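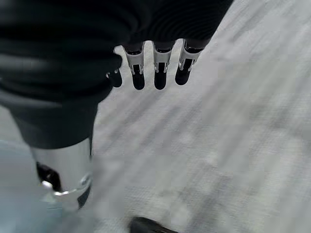
Home | Reading log | Shelves | About | Contact

Footnote 193

I have finished the Veloso. I want that on record because I started it in July, put it down twice, lent it to my sister as a form of revenge, and got it back with a bus ticket stuck in chapter two.

The book is A History of Forgetting Things by Abílio Veloso, translated by Benvinda Vilela and published by Godinho in one of those gray paperbacks that look like a tax manual. It runs to 429 pages, of which the last 25 are an index, and I have a lot to say about the index. The rest is an argument that a country's idea of its own past gets made by whoever writes the school primers, and that most of those people were in a hurry.

That's a good argument. I've heard it before and so have you. What Veloso has that the others don't is a bottomless appetite for the primers themselves. He has read them all. He has read the revised editions. There is a section, early on, where he follows a single paragraph about a river crossing through nine printings, and in each one the king gets a bit taller and the river gets a bit wider, until by the end a man the size of a church is wading through what sounds like the Atlantic. I laughed out loud at this in the dentist's waiting room.

Then comes the middle. The middle is about paper supply. I understand that paper supply matters, and that you can't print a lie about a king without something to print it on, but there are four chapters of it and one of them is mostly freight rates. This is where my sister got off.

Things pick up again with the chapter on teachers, which is the best part of the book and should have been the first. Veloso found a batch of letters from country schools complaining about the new primers, and he has the sense to quote them at length and keep quiet. One teacher writes that the children don't believe the part about the saint and she is tired of defending it. Another wants to know if she can have the old book back, as the new one has come unglued.

Now, footnote 193. It's the one where he takes on a rival historian over the date of a pamphlet, and it goes on for two and a half pages in type so small I moved to the window. By the end the main text has been squeezed down to one line across the top of the page, like somebody holding a tray over their head in a flood. He's right about the date, I think. He's also right about it again in the afterword, in case we'd cooled off.

Vilela's translation is lovely, and I say this as someone who can't read a word of the original and is going on feel. She keeps his grumpiness. There's a short note at the front where she says she argued with him for a year over the title and lost. I'd have liked to know what her title was.

The index. Under "kings, exaggerated" there are 14 page references. Under "kings, other" there is one. "Glue" has its own entry with subheadings. Whoever compiled this had either a very good time or a very bad one, and Godinho doesn't credit them, which seems mean given that they credit the typeface.

My copy came from the Trileck in Elville, the upstairs room, where the history shelves start sensibly and then turn into gardening. It had somebody's pencil marks up to page 60 – mostly question marks, one "no!" – and then nothing at all. I've added my own "no!" on page 212, by the freight rates, so the next person has company.

Would I recommend it? To some of you, yes. Read the first three chapters, skip to the teachers, then go and get lost in the back matter. If you finish the paper section, write and tell me what happened in it.

Next up is a novel set on a ferry. It is 180 pages long and has no notes.

Recent posts
Books I bought for the map inside
The Triltdale library sale, and what I carried home
Two biographies of the same dull man
In defense of the long subtitle
Giving up at page 90

Comments are off. Email works, slowly – use the Contact page.
All text is mine unless it's in quotation marks.
Visitors: 3822
Back to top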